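An afternoon at the Harnusar open rooms

We went up to Harnusar in October, when the old workshop block opens its doors and lets people poke about in rooms that are normally shut. I had been wanting to go for ages! Viera Oravec met us by the stairs with a bunch of keys and a very good coat, and off we went before I had even found my glasses.

The ground floor belongs to the joiners, and I could have stayed there all day. Silvia Jurčo was sanding a bench leg and let me have a go (I was hopeless, she was kind). They keep 600 boards stacked on the racks behind the saw, mostly ash, and the smell when you walk in is wonderful. She says the trick with a drawer is to leave it alone for a week after you've made it and then see whether it still runs.

Upstairs are the furnished rooms, three of them, and these were the real surprise for me. I'd expected something like a shop display, all vases and no clutter, and what we got were rooms with proper everyday things in them. My favourite was the study with the white desk. Its front edge is rounded in one long curve, so there's no corner to catch your hip on, and I immediately wanted it for our back bedroom. Behind it is bare brick, a lovely reddish brown, and the floor is mottled grey stone tile. It ought to feel chilly with all that stone, but somebody has chosen the small things with a real eye for colour — a purple fan, a dotted coaster in beige and pink, a blue lamp shaped like a lantern over in the shelving.
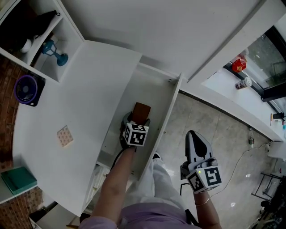 The desk in the upstairs study, with the drawer open and a brown wallet inside.

I do like a desk drawer that is deep from front to back. Ours at home takes a stapler and then sulks. Orla Keane, who had come over from Pollov with her sister, was more taken with the open shelves beside it, and we had a very enjoyable disagreement about whether bags should live on a shelf or on a hook. She is a shelf person. I am hooks, always have been.

Nikau Donnelly gave a short talk on the landing at 3 o'clock about how the rooms are put together. Most of the furniture is made downstairs and carried up in pieces, and the white desk needed 6 people to get round the bend in the stairs. He passed round a sample of the edging so we could feel the curve, and there was quite a queue for it.

Tea was in the yard, with a poppy seed cake that went far too quickly. Entry is free, but there is a tin by the door for the roof. The stairs are steep and there's no lift, so do ring ahead if that's a worry and Viera will bring some of the smaller pieces down for you to look at. Parking is on the lane behind the block, and it had filled up by the time we left.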